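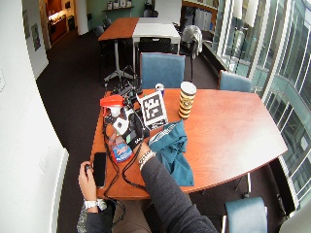

Wastlow's shared workshop gets its robot budget, minus one arm

Well, the equipment money is finally settled! I sat through the whole planning meeting in Wastlow (two hours, one short coffee break) and came away with four pages of notes and a fair idea of what we'll be using by the fall.

The short version is that the workshop will spend $2,740 on its first automation kit. That buys one small tabletop arm, a gripper to go with it, and a set of printed markers so the cameras can tell where things are on the table. Radomir Papadopoulos, our equipment lead, had asked for two arms. He got one, and he took it pretty well, considering he'd already drawn up a floor plan with both of them in it.

The arm is the big item at $1,039. I had expected the gripper to be cheap next to that, but it comes in at $679, and there was a long back-and-forth over whether a simpler one would do. Mikkel Zoëga argued hard for the better model. His point was that we want to practice on ordinary stuff – cups, cans, spray bottles, cleaning cloths – and a cloth is a lot harder to pick up than a block. I've tried folding a towel with a pair of kitchen tongs, so he had my vote.

Cables got more time than anyone planned. The first draft of the budget had no line for them at all, and Radomir wanted extra lengths, clips and a proper power strip. That became $326 for wiring and mounts, which made a few people wince. I'm all for it. I'd much prefer to pay for clips now than crawl under a table every evening looking for the right plug.

The rest goes to cameras, the markers and spare parts. Two suppliers sent quotes, Mikkelsen and Trarnico, and the order will be split between them – Mikkelsen for the arm, Trarnico for nearly everything else. Delivery goes to the Dalport address, where there's a loading door and someone to sign for boxes.

Still open is the question of training hours. Mikkel would like evening sessions starting at 6 p.m., while Radomir wants to get the safety notes written first. The second arm goes back on the wish list for next June, and I'll be at that meeting too, with my own coffee this time.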